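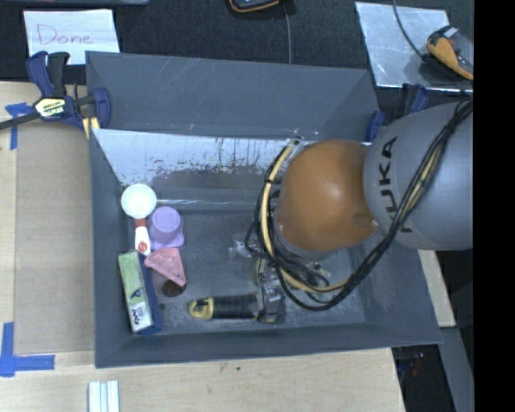

A reader writing under the name Dovgate says that anyone can make a gripper look good by handing it cubes, and asks whether the Ulance does any better than the two-finger units we already covered once the parts in the bin stop being the same shape. It was the most common complaint about our last gripper review and it was a fair one, so this time the test was built on mixed household items in a deep bin, with the arm reaching in from the side and no fixture holding anything in place.

The Ulance is a two-finger parallel gripper sold by Grernport. It comes as a body, a mounting plate, a cable, a short air line and a set of rubber-faced finger pads. Grernport also sells narrow pads as an extra, and I bought those too. I ran it on a KUKA arm for a little under a month, and compared it with the Baluyot, the gripper that has been on our bench the longest.

Mounting

The plate went on with the supplied screws and lined up the first time. The printed guide covers this part in 4 pages, and they are clear. Set aside an afternoon anyway. The screws are the easy part, and dressing the cables takes longer than everything else put together.

The cable leaves the body at the side, pointing straight out. On a bench that makes no difference. In a bin with high walls it does, and you will want to loop the cable and the air line up around the wrist joint and tie them to each other. I tied mine too tight on the first try and the wrist pulled against the bundle at the end of its turn. The second try had a bigger loop. The bigger loop hangs lower and hides the fingers from a camera looking down from above, so there is a cost either way. The Baluyot has its cable coming out of the top of the body, close to the plate, and takes half the space. If Grernport changes one thing in the next version, it should be this.

Setup and software

The controller box is plain and works. It has a power switch, a network port and a status light. The setup page opens in a browser and has sliders for opening width, speed and grip force. Values are saved when you press the button and stay saved after a restart, something I can't say for the Baluyot until its most recent update.

Force is set on a scale from 0 to 1000 with no units. The guide does not say what the numbers mean in newtons. I ended up using low settings for thin plastic and middle settings for nearly everything else. Above the middle of the scale I saw no gain in hold, only more noise from the body.

The grip-detected signal is the best part of the package. It comes back fast, it was right on solid items nearly every time, and it can be read over the same connection you use for commands. With the Baluyot you need a separate wire for that.

Picking

I clamped the bin at both upper corners with bar clamps before starting. Do the same. A finger that touches the wall on the way down will push a loose bin across the table, and every position you taught is then wrong.

Cylinders are where the Ulance does its best work. A ribbed cylinder lying on its side was picked cleanly from almost any direction, and the rubber faces sit well against ribs. Smooth ones rolled a little before the fingers closed but were still picked more often than not.

Boxes were good when they lay flat on the floor. When a long box leaned against something, the fingers tended to come down on the raised edge and tip it. I got around this by approaching at a tilt. That works, but it uses up the room you have before the wrist meets the wall.

Utensils with long handles were mixed. Grabbing the handle near the middle is fine. Grabbing near the end lets the head swing, and the pads are too short to stop it. The narrow pads were worse at this than the standard ones, as you would expect.

Flared plastic cups with a wide base were the hardest thing I tried. The fingers slide up the slope and close on nothing. Setting the speed down helped, and so did going for the raised top in place of the sides. The Baluyot has longer fingers with a slight hook and did better here, by a clear margin.

Small flat plastic pieces were hard for both. The Ulance pads are thick at the tip and can't get under a thin edge. The narrow pads fixed most of that. I would buy them at the same time as the gripper and not wait.

Clear items were a camera problem more than a gripper problem. When I gave the arm the position by hand, the Ulance picked them up fine. When the position came from our depth camera, misses were common with either gripper. A bin with a shiny inner slope makes this worse, because the camera sees reflections on the metal as depth that is not there. A matte liner would be a cheap thing to try.

Reach near the walls

Dovgate also asked about corners. The Ulance body is 56 millimeters across at its widest point by my calipers, and that point is lower down than I would like. Items lying along the foot of a sloped wall can be reached if they run the same direction as the wall. If they point at the wall, the body touches before the fingers are in place. I dragged several items toward the center with closed fingers before picking them. It is slow but it is dependable, and the closed fingers are stiff enough to take it.

Wear

The pads picked up dust from the bin floor and lost some of their hold by the end of each long run. Wiping them with a damp cloth brought it back. One pad has a small nick from a wall hit and still works. The body has a few scratches and no play in the fingers that I can feel.

Replacement pads come in packs of 2, and they slide on without tools. On the Baluyot the pads are glued, and changing them is a chore.

Which one to get

For mostly solid items in a shallow tray, get the Ulance. It is quicker to set up, the grip signal is better and the pads are easy to change. For a deep bin with a lot of cups, bowls and other sloped shapes, the Baluyot still picks more of what you point it at, and its cable stays out of the way.

I am keeping the Ulance on the arm for now with the narrow pads fitted. Grernport lists a right-angle cable adapter as coming soon, and I have one on order. If it ships before the end of December I will add a note on how much room it saves.

Posted 3rd December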